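Mrema Tenants' Association
Minutes of the shared rooms meeting, September
Held in the ground floor room, 4:00 p.m. Dennis Nyanda in the chair.

Our site uses cookies to remember your language and login. Accept all | Manage settings

1. Minutes of the last meeting

Read and approved with one correction. The paint for the stairwell came from Flekbridge, and the invoice has been paid in full.

2. Bottles, glass and the wine rack

Dennis reported on the glassware left over from the summer supper. There is more of it than the cupboard can take, and pieces have been moved from shelf to shelf for months. It was agreed to sort everything before the cupboard doors are replaced.

The wooden wine rack with the diamond-shaped cells stays. It is light and does its job. Full bottles are to be kept lying down in the rack. Small bottles and jars are not to be pushed into the cells, where they slide through. A member asked if the rack could be fixed to the wall. The chair said he would rather keep it movable for suppers, and this was accepted.
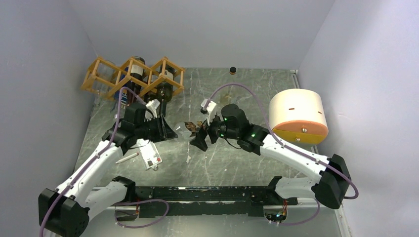 3. Clear jars

Clear jars will be kept for the seed swap and for dry goods. Any jar with a chip at the rim goes to glass recycling. Please soak off old labels before handing jars in, as the glue was a problem last time. Lids are kept in the drawer under the window. A jar without a lid can still be used for pens or brushes.

There was some discussion of how many jars we need. The Dedudano garden group has asked for 16, washed and dry, in time for the swap.

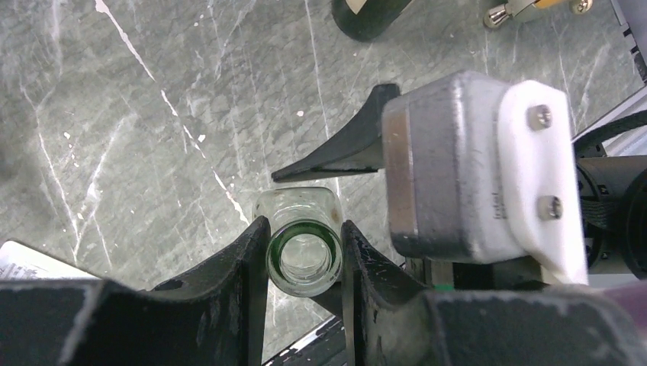

The garden group will collect them and bring back whatever is left over. Dennis will leave the key with the front desk. It was noted that jars stored on their sides tend to roll off the shelf, so a strip of wood will be added along the front edge.

4. Decorative bottles

Two views were put forward. One was that fancy bottles take up space and should all go. The other was that a few make good table vases and cost us nothing. Agreed to keep the ones with flat sides, blue glass included, which pack closely in a crate. Round ones may be kept if somebody has a use for them.
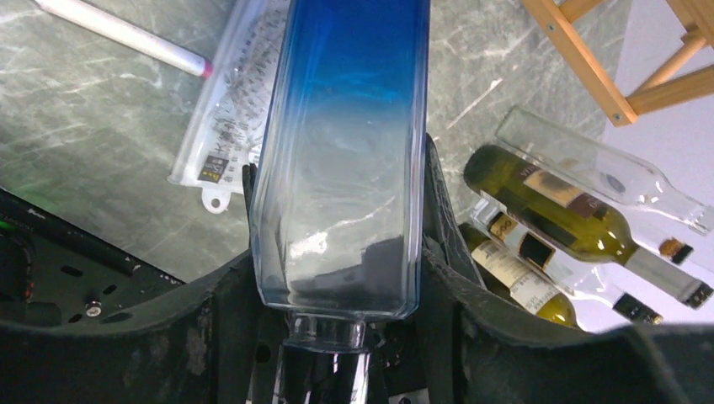 Stationery is to have its own box. Markers and pencil cases keep getting mixed in with the glass during clear-outs, and then people cannot find them for the homework hour. The box will go on the low shelf by the door.

5. Bottles for the syrup stall

The Ider stall would like clear bottles for elderflower syrup. Bottles with faceted sides or a raised emblem are fine for this, and the stall will put its own tag around the neck. The stall needs to check the size of the openings before it buys stoppers. 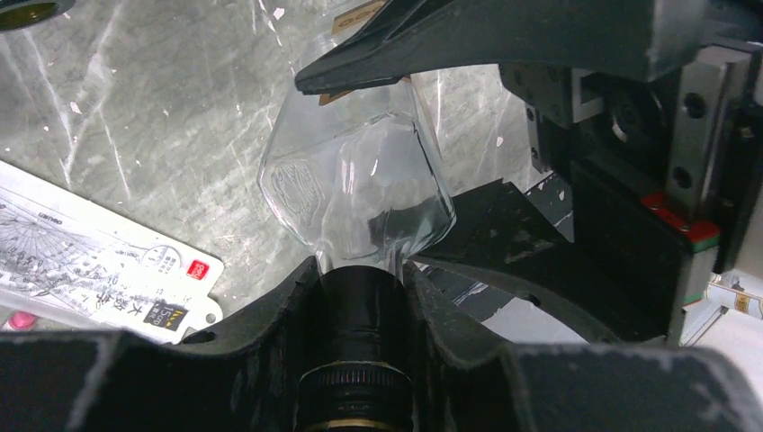 Stoppers come in bags of 200, which is more than the stall can use in a year. Dennis will ask if the garden group wants to split a bag. All bottles for syrup must be washed in hot water and left to drain overnight. Anyone helping should bring a bottle brush. We own one and it is worn out.

6. Cupboard doors

The quote for new doors was discussed. The shared rooms fund stands at 4000 and can cover the work. Approved. The old hinges will be kept if they are still sound.

7. Any other business

The tap in the corner sink drips. Reported again to the building office.

Chairs should be stacked no higher than the window sill.

Next meeting in the same room at the same time. Closed at 5:10 p.m.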